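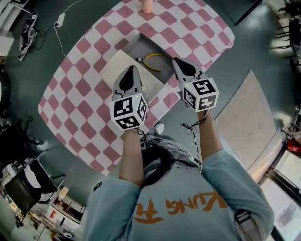
From: Ánh Đặng
To: Feslow handheld list
Date: 31/07/2023
Subject: Re: How many goes at the tool tray?

Hello Cúc, and hello everyone,

On 28 July Cúc Trương wrote:
> We've recorded 100 goes at the pliers task and I'm wondering whether
> to stop there. Also, do you move the tray between goes, or leave it
> put? Ours has stayed in the same spot all week.

Lovely to hear you've got going, and 100 is a very good start! I'd carry on to 200 if your arms can bear it, but please do move the tray. We left ours alone for most of March and the model we trained at Salitz learnt the spot on the table beautifully and the pliers hardly at all (Huệ was very patient with me about that).

What we do now is shift the tray a little every few goes and turn the pliers round as well, so the yellow handles aren't always at the same end. Ratree changes the tablecloth too, whenever she remembers. Pink check is fine, by the way, the marker cubes track perfectly well over it for us.

Do keep both cubes facing where the camera can find them, and have a look at the little green lights before each go. I once lost 30 in a row by not looking, and I still feel a bit sick thinking of it.

We're at 3,179 across all the tasks now, and Thư is sorting out the muddled ones. Send me a handful of yours when you can, good and bad, I'd love to see them.

Warmly,
Ánh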